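Storage bin (open-top)

An open-top storage bin is a shallow, rigid plastic tray used to hold small household or workshop goods on a shelf, bench or table.

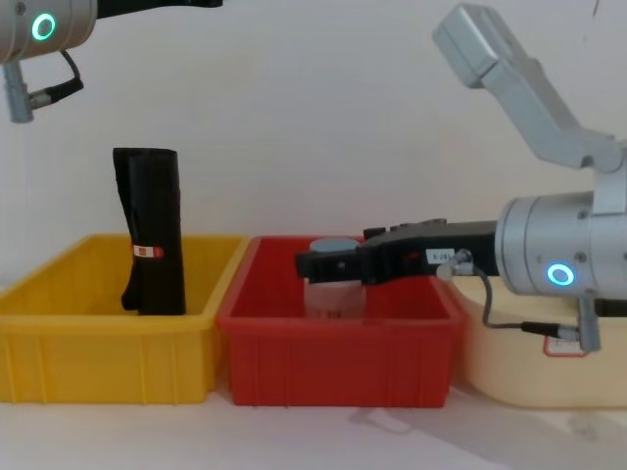
The type is distinguished from the lidded box by its low walls and permanently open mouth, and from the flat tray by walls deep enough to hold upright goods in place. It is also called a sorting bin, shelf bin or, in older trade lists, a tote tray.

Construction

Most bins are injection moulded in one piece from polypropylene or high-density polyethylene. The walls taper towards the base so that the moulding releases from the tool and empty bins nest. The angle of taper, known as draft, is commonly 2 degrees or more on nesting patterns. A steeper draft gives a tighter stack but reduces the floor area.

Vertical ribs are often moulded into the outer walls. They stiffen the wall against bowing without adding to its thickness. The rim is usually turned outwards, which resists spreading of the long sides under load and provides a grip for lifting. Bins with a very narrow rim tend to distort when lifted by one side.

Wall thickness is kept as even as possible. Thick sections cool slowly and leave sink marks on the outer face, most often opposite a rib or at the corners.

Colour

Pigment is mixed with the polymer before moulding, so scratches do not expose a different shade. Yellow, red and cream are common stock colours. Strong reds may fade or chalk in direct sunlight unless a stabiliser is added, and pale bins show dust and ink more readily.

There is no general standard linking colour to contents. Users assign their own meanings, for example yellow for cleaning supplies and red for items in lidded containers. The Tasida scheme, drawn up by the storage planner Bořivoj Kolář for small shared stores, gives each colour to a task and leaves the type of object open, so that a roll of bags and a tub of wipes may share a bin if both are used for the same job.

Use in sorting

Bins are generally set side by side with the rims touching. A gap between rims allows small items to fall through, and overlapping rims make the outer bins tilt. Tall items such as rolls of refuse bags and cylindrical tubs are stood on end, which saves floor area and leaves the top of each item within reach. They are normally placed against the back wall, with shorter goods in front.

An upright item is stable in a shallow bin when its centre of gravity lies below the rim. Taller items depend on the width of their own base and may topple if the bin is pulled sharply forwards. Partly used rolls are less stable than full ones, as the loose end shifts the weight to one side.

Labelling

Adhesive labels are applied to the front wall. Ribbed walls reduce the contact area, and labels placed across ribs lift at the edges sooner than those on a smooth panel. Ruddock and Puditeo patterns have a flat panel for this purpose. The Tukico pattern has a clip-on card holder.

Care

Bins are washed in warm water with a mild detergent and dried upside down. Solvents should be avoided on coloured plastic. Adhesive residue may be removed with vegetable oil and a soft cloth.

See also: Crate; Drawer divider; Nesting box; Shelf edge label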